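Open lab day at Koltside, 9/12/21

So I finally got myself over to the Pumphrey building for Koltside's open day, and I stayed until they started stacking chairs! I went for the arms, I'll admit, but the best part was the software (no surprise to anyone who reads this blog).

Their planner is called Walleo. It keeps a running list of what's where and which doors are open, and if a grasp goes wrong it replans from that step, with no trip back to the start. On one big monitor you could scroll through the log, and I got to run 1124 and run 1179 side by side. Same kitchen task, very different plans, and the later one had 7 fewer replans. I could have read those logs all afternoon.

Perception is a separate piece, Esia, and shiny stuff is still its headache. Glass and brushed metal throw off the depth estimate, so they lean on several views before the fingers close.
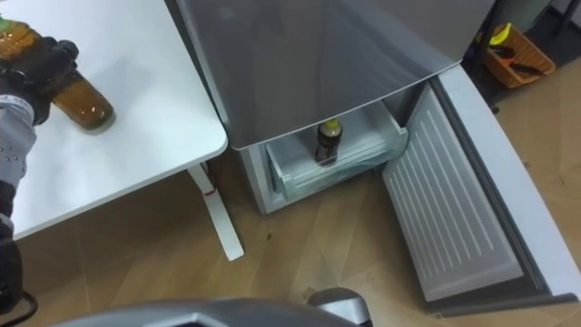
Pumphrey asked whether Walleo could plan around a drawer it hasn't seen inside yet, and the reply was that it treats the inside as unknown until there's a clear view, then fills in the map. That costs a little time on every run. They want it faster by April.

Parking is on the north side, by the way, and the bus is the 11.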